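Stistard Model Car Club newsletter
March 2019
Technical notes: gearing and motor temperature

Several cars came off the Tustden track early at the last two meetings with the motor too hot to touch. In most cases the gearing was at fault, and the remedy costs no more than a pinion.

The final drive ratio is the spur gear tooth count divided by the pinion tooth count, multiplied by the internal ratio of the gearbox. A larger pinion raises top speed and also raises the current the motor draws out of each corner. Tustden has one straight of 40 metres and a tight infield, so most cars there never reach the speed for which they have been geared. They spend the run accelerating, and the heat builds up in the windings.

Start two teeth below the pinion recommended in the kit manual. Run for three minutes, bring the car in and take a reading on the motor can with an infrared thermometer. If it is below 60 degrees, go up one tooth and repeat. If it is above 80, go down one tooth and check the mesh before running again. A mesh that is too tight will heat the motor whatever the ratio. Put a strip of thin paper between the gears, push the motor up to it, tighten the screws and wind the paper out. It should come away creased but not torn.

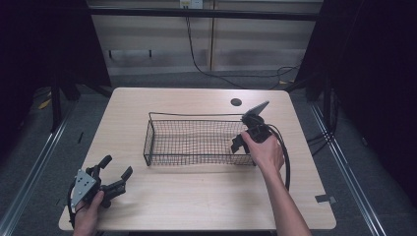

Vasiliauskas replies that the thermometer reading is of little use on its own, as the can lags well behind the windings, and would have members wait a minute after stopping and take a second reading. The point is a fair one. On a sealed motor the second figure can be several degrees higher than the first, and the higher of the two is the one to write down.

Brushless systems need one further check. Timing advance set in the speed controller adds to any advance set on the motor end bell, and a few cars have been found with both turned up. Set the controller to zero, gear the car as described, and only then add timing in small steps — five degrees at most between runs. A fan helps the can but will not rescue a car that is badly overgeared.

The Womamus shop has 48-pitch steel pinions in stock from 15 teeth upwards. Check the pitch of the spur before ordering. Metric 0.6 module gears look much the same on the bench and will strip a 48-pitch spur within a lap or two.

Gearing sheets for the September endurance race will be sent out with the entry form. Cars in that class run longer between stops, and it would be sensible to drop a further tooth from the sprint setting.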